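Forum: Cue Sports > Equipment and Care
Topic: Washing the match waistcoat and the cue towel

brornitz_break
October
Hello all. I play snooker in a small club league, second division, and this season we must wear waistcoats again. Mine is black, from the shop Atance, and it has chalk marks on the front from leaning on the cushion. The label inside is so faded that I cannot read it any more. My club mate says dry cleaning only, but the cleaner near me asks 87 for a waistcoat and trousers together, and this is more than I paid for my last tip and ferrule repair.

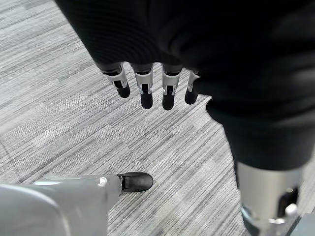

My second question is about the towel I use for the cue. I wipe the shaft between frames and after one month it is gray and a little greasy. Do you wash it together with other things, or does the chalk go everywhere?

longpot_lleucu
I have refereed for a long time, so I own more black clothes than a funeral director. Please do not pay 87. Brush the chalk off first, when it is dry, with a soft clothes brush, and always downward. If you put water on chalk you make a paste, and then you have a blue waistcoat.
Lleucu Hughes

drindano
I do not agree completely. Brushing is fine for the chalk, but a waistcoat has a stiff layer inside the front panels. If you wash it, this layer can come loose and you get bubbles. It happened to me before a semi-final and I played the whole evening with bubbles on my chest. I lost 5-3, but this was my safety play and not the waistcoat.
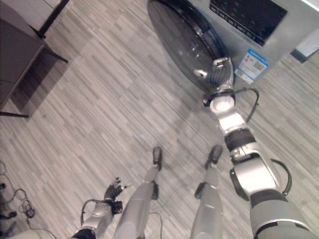
For the towel I have no fear at all. I wash mine alone and without softener. The softener leaves something on the cotton, and then you rub it on the shaft and your cue feels sticky in the bridge hand. If your machine is a front loader with a dark glass door like this one, you will not see much of the dirty water anyway, so do not judge by looking. Smell the towel and feel it.

brornitz_break
Thank you both. I did not know about the softener! This maybe explains why my cue is slow since summer. I was sanding the shaft, and now I feel stupid.

vigfusdottir_147
Please stop sanding the shaft! Every time you sand, you take wood away, and you cannot put it back. A slightly damp cloth, then a dry one, and finish. Do this for two weeks and then tell us if it is still slow.
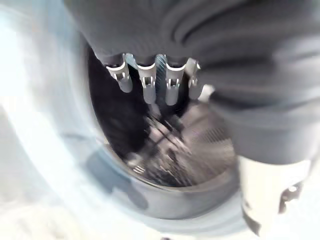
About the waistcoat, I am on the side of drindano, but for another reason. The back of a waistcoat is usually a thin lining and the front is heavier, and the two do not shrink the same. After one wash mine was pulling at the shoulder each time I went down for a shot. Now I hang it after every match and let it air for the night. Gray is also kinder than black, if your league permits it. A soft gray cloth with folds in it, like the one here, is not so strict with you, and chalk dust is less of a drama on it.

longpot_lleucu
Our league permits black only, sadly. And I must defend the washing a little. I have washed three waistcoats by machine, in a net bag, cold, with almost no spin, and only the cheapest one got bubbles. I would not do it with an expensive one, I agree.

drindano
Three is not many, Lleucu :)

longpot_lleucu
It is more than you!

brornitz_break
I decided to brush the waistcoat and leave it alone until the end of the season. If it still looks bad then, I will try the net bag, and if it gets bubbles I can buy another one for 50.

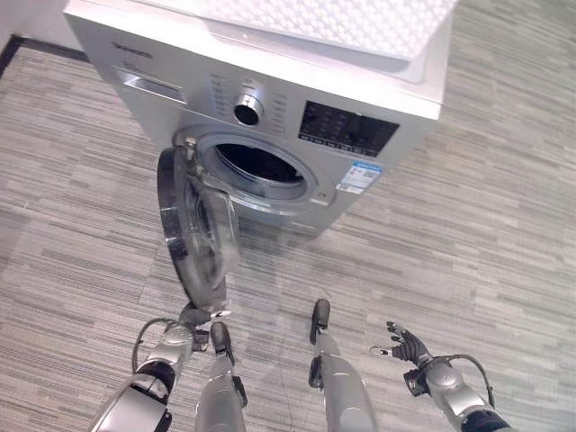 Yesterday I washed the towel alone, at 40, with half of the normal powder and no softener. It came out almost white and the smell of the club is gone. One more question for people with the round program knob and small labels on both sides of it, as on this silver machine: do you use the cotton program for the towel or the short one? Mine has a short one of 15 minutes, and I am not sure it rinses enough.

vigfusdottir_147
Cotton, always. The short one leaves powder in the towel, and it will go on your cue in the same way as the softener.

drindano
I use the short one and then an extra rinse. My cue is fine. But I agree about the sanding, please hide the sandpaper.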